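Leave the chargers where we can see them

My partner and I moved into a smaller flat in March, and the argument that lasted longest was over a table. It's a beige table, big enough for six, and in the old house it had a room to itself. Now it stands between the kitchen and the couch, and everything that needs charging ends up on it. The advice you get from the storage industry is that this is a failure. I think the advice is wrong, and I've tried most of it.

We bought the Lotlow cabinet first. It has a power board inside, a slot at the back for the cords and a door that closes over the lot. It looked very good for a fortnight. After that we kept finding things flat, having put them in the cabinet and assumed they were plugged in. A device on a table with a cord in it tells you something at a glance. A closed door tells you nothing, and you have to crouch to ask.
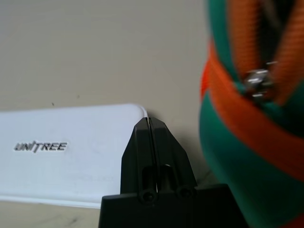
Plain white electronics make the trouble worse. Manufacturers have settled on the same pale rectangle with soft corners for almost everything, and once a few of them are in a drawer you're feeling about for the right one. The only help you get is the name on the top. UNITREE, in slanted dark grey capitals on white, can be read from a chair if the thing is lying face up on a table. It can't be read at all at the bottom of a basket. I'd go further and say the printing should be larger on all of them, including the Tamex gear, where the name is moulded into the underside in the same white as the case.

The usual reply is that a table is for eating at. Ours is, and we do. Dinner takes up one end of it and rarely more than that, even when we have people over. The other end would be bare if it weren't for the cords, or it would have a bowl on it. I've never understood why a bowl of lemons counts as living well and a device that somebody needs in the morning counts as mess.

There is also the matter of money. The Carrasco catalogue has 474 items under what it calls cable management, and I read through all of them one evening when I should have been doing something else. A fair share are boxes to put other boxes in. The Gekel dock we were given takes seven devices upright like toast in a rack, provided they're all thin and all have the socket on the short edge. Three of ours fit. The rest went back to lying on the table beside it, so we had the same clutter plus a dock. 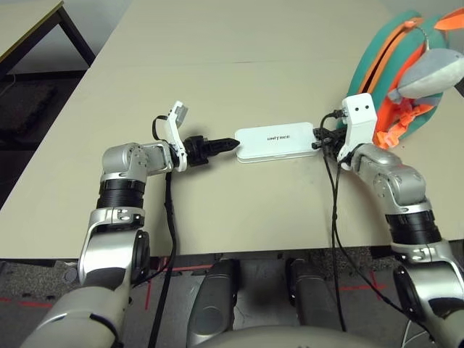
I do have rules, and they're dull. The cord goes over the nearest edge and down, never across the middle where someone will catch it with a plate. Whatever is charging lies flat with its name up. Bags can sit at the far corner on a weeknight, since that's where they're emptied and where they'll be packed again, but they come off before food is served. When something is charged it goes to the person who uses it and doesn't stay for company.

My partner would still prefer the cabinet, and has a point about visitors. The first thing you see coming in our front door is that end of the table, and there's no pretending it's handsome. We've agreed that when her parents come to stay everything goes behind the door for the weekend – and when they came last month I spent the first evening looking for my own headphones, which were in there with the power board switched off.

The cabinet now holds the good tablecloth and the board games. It does that job well.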